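Ticket 193: Kunia table top, sticky patch that keeps coming back
Product: Kunia table, oiled top
Status: closed by customer
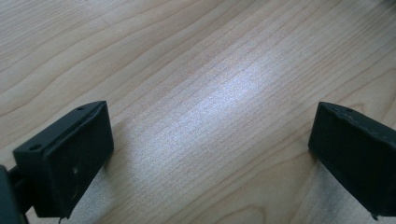

Snædís Ásgeirsdóttir wrote:
Hello, and thank you for getting in touch with Stiditz support. A top that feels tacky after oiling nearly always has oil sitting on it that never soaked in. Could you tell me what you put on it, how long you left it before wiping, and what you normally clean it with? Please don't add any more oil until we've talked.

My reply:
Hi Snædís! Okay, no more oil, I promise. I've had the table 18 months and it was lovely for the first year or so, just a wipe with a damp cloth and done. Then in April I decided it looked thirsty (my word, you may have a better one) and I gave it a coat of Draltuser, the clear one, bought at Hjaltadóttir on the corner. I put it on with an old T-shirt, went off to make dinner, got talking on the phone, and came back to wipe it down quite a bit later than I meant to. I'm guessing an hour and a half. Most of the table was fine. The end nearest the window was tacky the next morning and it's been tacky on and off ever since. Paper sticks to it. My sleeve sticks to it!

For cleaning I use dish soap and water, plus a kitchen spray when somebody's been at the jam.

Snædís Ásgeirsdóttir wrote:
An hour and a half is long for that oil, especially on a top that already had our finish on it. The wood takes what it can in the first fifteen minutes and whatever stays on top turns gummy. It's very fixable. Before anything else, could you stop using the kitchen spray for a few days? Some of them soften oil, and I'd like to know which of the two we're dealing with.

What I'd try first is a clean cotton rag with a little mineral spirits on it. Rub along the grain, turn the rag often, and wipe dry with a second rag. Open the windows, and lay the rags out flat outdoors to dry when you're finished. Please don't ball them up in the trash, oily rags can heat up by themselves and catch fire.

My log, first try:
Stopped the spray for four days. No difference at all, so I think the spray is off the hook, or at least mostly. Then mineral spirits as instructed. The rag came up a sort of weak-tea yellow, which was satisfying in a gross way. I did the window end twice. It felt great when I finished, smooth and dry, and I went around making everyone in the house touch it.

Next morning, tacky again. Less than before, I'd say half as bad, but I put my coffee down and the mug made that little kissing sound when I picked it up. Rags are spread on the back fence and my neighbor has asked about them.

Snædís Ásgeirsdóttir wrote:
Half as bad is good news. It means the oil is coming off and there's some left down in the grain working its way back up. Is that end of the table warmer than the rest? Sun through a window or a heater underneath will do it.

My reply:
Yes!! There's a baseboard heater right under the window and the table is pushed against the wall there. I never thought about it. I just measured from the wall to where the sticky part stops and got 82 centimeters, which is pretty much where the curtain ends too. So it gets the sun and the heater both.

I've pulled the table out into the room. We have to go sideways to get to the fridge now but everyone's being nice about it.

Snædís Ásgeirsdóttir wrote:
Leave it there for a week if you can stand it. Then repeat the mineral spirits once, let it dry overnight, and go over the sticky end very lightly with 280 grit paper, by hand, with the grain. Wrap the paper around something flat. You only want to take off the skin, so if you see the color of the wood changing, stop. Vacuum, then wipe with a barely damp cloth.

My log, second try:
Waited the week. The tackiness went down a bit more just from moving the table, so the heater was definitely part of it. Did the spirits in the evening, left the windows open all night, froze.

For the sanding I wrapped the paper around a kitchen sponge first, which was a mistake, because a sponge isn't flat once you lean on it. The paper clogged up almost right away with little gummy crumbs. I switched to a block of scrap wood and a fresh piece of paper, went lighter, and brushed the paper off every few strokes. That worked so much better. Dust instead of crumbs. I kept checking with my palm and then with the back of my hand, which for some reason picks up stickiness better (try it!).

One question while I was at it. The window end looks a touch duller than the rest now if I get my eye down level with it. From a chair I can't tell. Do I need to do the whole table?

Snædís Ásgeirsdóttir wrote:
No, you can blend it. Once it has gone three full days without feeling tacky, put on a very thin coat of oil, only at the dull end, and feather it out toward the middle. A teaspoon is plenty for that area. Wipe it off after ten minutes with a dry cloth, then wipe again with another one. It should feel as though you've taken off everything you put on. Draltuser is fine to use, there was nothing wrong with the oil.

My log, third try and I think the last:
Three days, no stickiness. I did the newspaper test each morning, leaving a sheet under a heavy cookbook overnight, and it lifted clean every time.

Oiled with a teaspoon, and yes, I used a real teaspoon. Set the oven timer for ten minutes and stood there. Didn't answer the phone. Wiped, wiped again, then a third time because I don't trust myself. Rags went flat on the fence.

Two weeks on it feels the same from one end to the other. The dull part has blended in, at least to my eye. I've moved the table back toward the window but left a gap for the heater, wide enough to get the broom through, and I close the curtain after lunch.

Leftover thing, not urgent: there's a pale ring near the middle from a hot pot, older than all of this. I'm going to leave it alone for now, I've rubbed enough table for one spring. You can close this one, Snædís, and thanks for being so patient with me. If I get brave about the ring I'll open a new ticket.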